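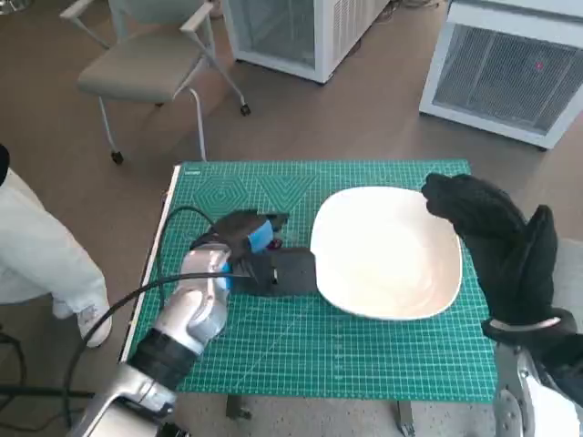 The cutting mat as placemat: I have doubts

Posted in: Table & Home | 2 min read

Juraj Bartoš told me in May that a craft mat is the best table covering money can buy. It wipes clean, it lies flat, it's green. He says this about most things he owns, so I let it pass, then found myself looking at one with crockery on it.

My problem is the grid. A white square bowl on all those fine lines looks as if it's waiting to be measured, and if you set it down slightly askew the mat tells on you. I paid 37 for a plain cloth from Kirkeo and it has never once judged my angles.

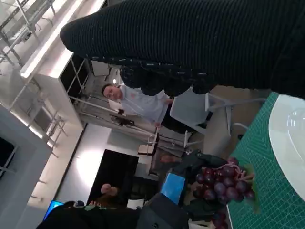 Grapes, though

I'll give him the grapes. Dark red ones against that green do look good, better than they would on my cloth, and a white plate nearby helps. Whether anyone wants to eat off a thing made for craft knives is another matter – I wouldn't, not without a plate in between.

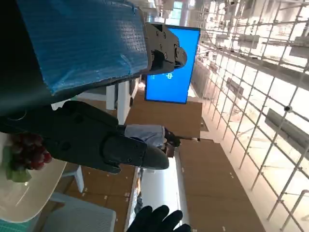

And the plate has to be a decent size, or the stems hang over and you're wiping up anyway. Juraj swears by the Poreo ones. I've had two chip in the sink, so no thanks. If he wants to send me a mat to try for a month, fine, but I'm keeping the cloth in the drawer.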